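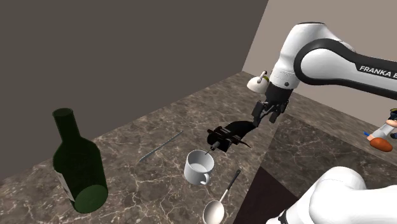

Huw Prosser wanted to know whether the finger pads on the Jundano kit really need swapping as often as the sheet says, as his still looked fine after a month. Fair question! I change mine every 27 shifts – call me fussy – and I go by grip, never by looks.

The Jundano Pad Kit fits parallel grippers with two fingers. You get 8 pads, 6 screws and a little driver (the one in the older Hisby kit was too short, so I'm glad that's gone).

Park the arm, cut the power, then pull one pad at a time. Wipe the finger down before the new one goes on. Run your open and close check afterward, and re-zero the width while you're in there.

Kit $31, ships from Horkemcombe. Restock in October.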